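I've had the Oltamia hand grinder for 6 months now, and I still look forward to using it every single morning. Noreen Rafferty talked me into it. She had been grinding her coffee by hand for years and was tired of hearing me complain about the racket my old electric one made at 5:30 while everyone else was asleep.

First, the thing is quiet! You get a low crunching sound and that's it. My son slept through it on the first try, which never happened with the blade grinder (that one sounded like a lawn mower in a closet). It comes apart in two pieces, the crank lifts straight off, and the catch cup screws on with half a turn.

The grind is where I got really excited. I mostly make pour-over, and my cups used to be a gamble, sour one day and muddy the next. Now they taste the same from Monday to Friday, and I've started picking up things in the beans that I never noticed before. Pendo Nyanda gave me a bag from her trip home and I swear I could taste orange peel in it. I finished the bag in 2 weeks and was sorry to see it go.

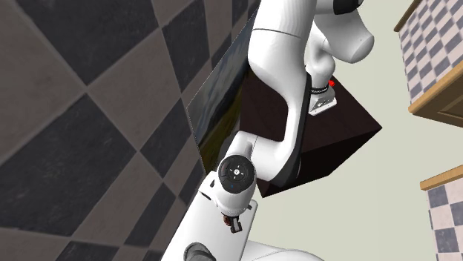
Cranking takes a little work, I won't pretend otherwise. A light roast is harder to get through than a dark one, and if you're making coffee for a houseful of people you'll be standing there a while. For one or two mugs it's no trouble at all. I do mine while the kettle heats and the two usually finish close together.

The adjustment dial clicks, and I love that. I go a few clicks coarser for French press on weekends and come right back to my usual spot for pour-over. The numbers are small, though, and they're printed in gray on black, so I put a dot of nail polish on my favorite setting.

Cleaning is a brush and a few taps over the sink. No water on the burrs! I take mine fully apart every month or so, and it goes back together without any swearing.

My only real gripe is the lid, which pops off if you grab the grinder by the top. I've swept up beans twice. At just under $100 I can live with that, and Noreen paid closer to 200 for hers and says mine does just as nice a job. I'm getting a second one for my dad in November.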